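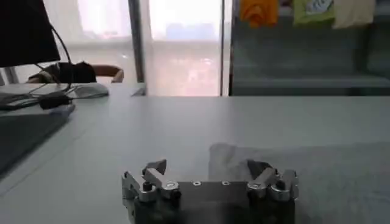 From: Stavros Margaritis
To: screen-adaptations list
Date: 20 Oct 2022
Subject: Re: [adaptations] Kerndale series, season two "all but confirmed"?

Anayeli Jaramillo wrote:
> Did everyone see the Brostunetti post? They say season two of
> Kerndale is all but confirmed and will cover the whole second book,
> with Marin Hodžić back to direct. They even have an episode count (5).
> I'm so happy I could scream. The second book is where it gets good!!
> Also they're saying Magaña gets a much bigger part this time.

Anayeli, I hate to be the one, but I read that post twice and I can't find anybody in it confirming anything. "All but confirmed" is doing a lot of work. Their source is a fan account, and the fan account's source is an older Brostunetti post from July. I followed the links and ended up where I started.

Take the five episodes. The second book is 448 pages in my paperback. The first is 254, and the show still cut the entire ferry section and both of the aunts. So we're supposed to believe they'll get nearly twice the book into five hours? Either that number is wrong or we're getting a recap with costumes.

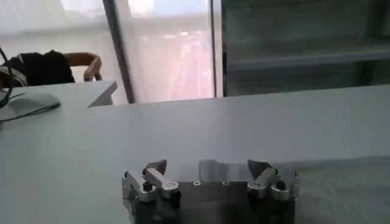
As for Hodžić, all he said in the interview they quote is that he "would love to return to that world." Every director says that about every world. Promeck paid for season one and Promeck hasn't said a word, as far as I can tell. If they had signed him, I'd expect them to be shouting about it.

The Magaña thing I'd like to be true. She's the best character in the books and she got maybe two decent scenes. But the post gives no reason for thinking it, and it spells her name two different ways.

I know Rocío will tell me I said the same before season one, and yes, I did, and I was wrong about it getting made. I was right about the ending, though.

Khrystyna-Mariia, you asked last week if the tie-in edition has the restored chapters. Mine doesn't. It says "complete text" on the back, but chapter nine still stops at the bridge. The older hardcover has the rest. I wouldn't pay collector prices for it; there was a print run of only 500, and sellers know it.

If anyone has a link to something from Promeck itself, please post it. Until then I'm not rereading book two.

Stavros
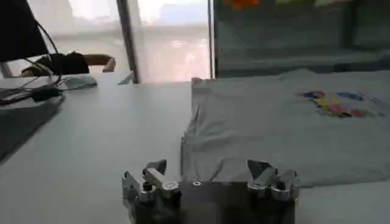
Gray T-shirt on the table, window behind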